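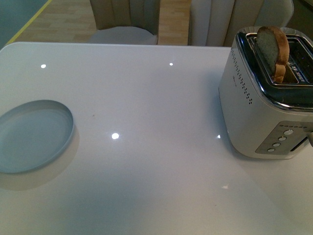 *A plate, a toaster and one slice of toast. How much would you pay for help with this?*

# Should your school buy a robot to make toast?

Suppose your class runs a breakfast club. Somebody comes in and says, "You need a robot!" They have a shiny booklet. On the cover a robot is serving toast, and everybody in the picture is smiling.

Before you ask your principal for the money, do some grown-up thinking. I've been helping people plan what machines to buy for a long time, and I am hard to impress. You should be too.

## What is the job?

Write the job down in small steps. Toast sounds like one job, but try it:

1. Put the bread in the slot.
2. Push the lever.
3. Wait.
4. Take the toast out without squashing it.
5. Put it on a plate.
6. Bring the plate to a hungry person.

The toaster already does step 3. It does it very well, and it's cheap. So the robot you are thinking of buying only has to do the others. Ask the seller which ones it can do, one at a time, and put a check mark or an X beside each.

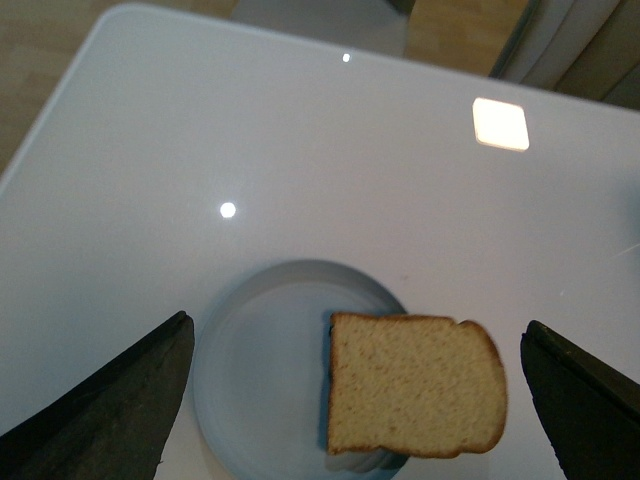 Step 5 is harder than it looks. A robot's fingers don't feel things the way yours do. Squeeze too hard and you get crumbs. Squeeze too softly and the bread drops. Then there's the question of where to let go - over the middle of the plate, or half over the edge?

You learned all this when you were about two, and you made a big mess doing it. Robots need practice too, and somebody has to be paid while they practice. Put that in your budget.

## The price on the sticker

Let's plan for a made-up robot club called Zetbridge. The members want a small robot arm. The sticker says $498. Hooray, they have $500!

Not so fast. Yichen Xu, who is ten, made a list of what else they would need:

| Thing | Cost |
|---|---|
| Robot arm | $498 |
| Better fingers | $110 |
| Camera | $89 |
| Strong table | $240 |
| Spare parts | $150 |
| Plates (some will break) | $19 |
| **Total** | **$1106** |

That is more than double the sticker. Add it up yourself if you don't believe me. Please don't believe me, in fact, until you have added it up.

And the list still leaves out the person who fixes it. When Huiling Jiang asked who that would be, the whole club looked at its shoes. 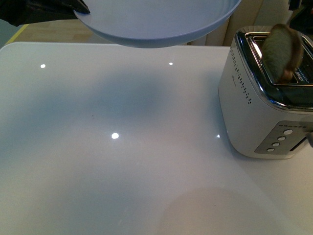
*Up in the air is the plate, held by its rim, with bread poking out of the toaster beside it.*

## Questions to ask a seller

Sellers aren't bad people. They just like to talk about the good parts. Try these:

- **How many times did you try it before it worked?** Once in a row is not very many.
- **Can I bring my own bread?** Thick bread, thin bread, the squishy end piece. A robot that is good with one kind may be hopeless with another.
- **What happens if I move the plate?** Move it a little and watch.
- **Is a person steering it?** Some robots are guided by someone with a controller. That's fine, but then you need to pay for the robot *and* the someone.
- **How long does it take?** Bring a watch. If one slice takes four minutes and your club has 15 kids, that's an hour of toast. School has started by then. 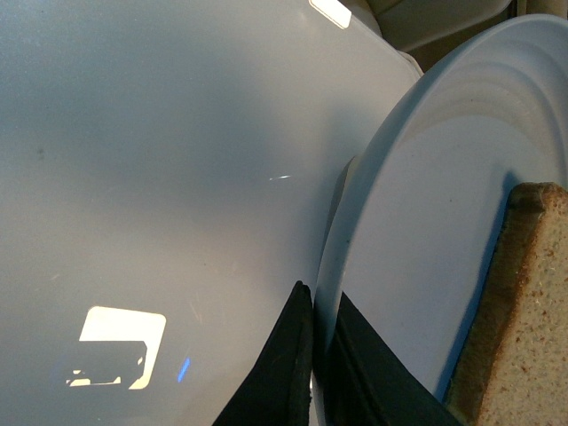 Space belongs in the plan as well. An arm has to reach over things and around things, and it needs room for its elbow and its fingers as well as for the plate. Measure your table before you order. Then measure again with the toaster on it, and the jam, and the butter, because those won't be going away.

## So, yes or no?

For a breakfast club, I'd say no. You have hands. Buy a second toaster and some good jam.

For a club that wants to learn how robots work, maybe yes. Then the toast isn't the point and it's all right if it's slow. But save up for the whole list, and ask whether you can borrow one for a month first. If the seller says you can't, ask why, and write down the answer.

**Try it at home:** Put on thick winter gloves. Close one eye. Now move a slice of bread from one plate to another using only two fingers. Have a grown-up time you.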